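Workshop Tips: Living With a Pair of Hand-Held Grippers

By Shanti Goel
Sep 27, 2026

We rented the Farside hand-held gripper kit in January and kept it on after the trial. The grippers are held one in each hand and worked with a trigger, and the recordings go to train a robot arm. Most of our work is table chores: plates, cups, folding. These are the tips I pass on to new people at Kashyap.

Set the table first. Use a flat board with a pale surface and put it where you can reach all four corners without leaning. If it slides, put a strip of shelf liner under it.

Route the cables behind your wrists before you pick anything up. A cable that crosses the board will catch a cup sooner or later. Leave enough slack to reach the far corners and no more.

Start with paper plates. They weigh almost nothing and cost little – our last pack was 99 plates. Lift by the rim and squeeze slowly. The trigger on the Farside is light for the first half of its travel and then firms up, and most beginners crush a few rims before they get used to it. 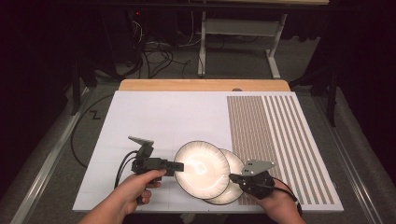 Two plates that stick together are the hardest part of the job. Tilt the stack up, hold one plate still and draw the other away sideways. Pulling straight up bends both. Fanning the pack by hand before you start helps a good deal.

Wipe the finger tips with a damp cloth every 34 pickups or so. Paper dust builds up on them and the grip gets slippery. Do not use oil-based cleaner.

Check the bolts at the end of each day. Snug is enough.

Take breaks. The grippers feel fine for ten minutes and heavy after that.

On price, the kit rents for $93 a week with both grippers and the cables. Buying it outright is roughly $3,000. We also tried the Skisimer set, which is lighter but has a stiffer trigger, and my thumb was sore by lunch. For steady use I would pick the Farside. The carrying case is poor – the foam tore in the first month, and we now keep everything in a Dravanell tool bag with a towel between the grippers.

Spare finger tips are sold in pairs. Order two pairs with the kit.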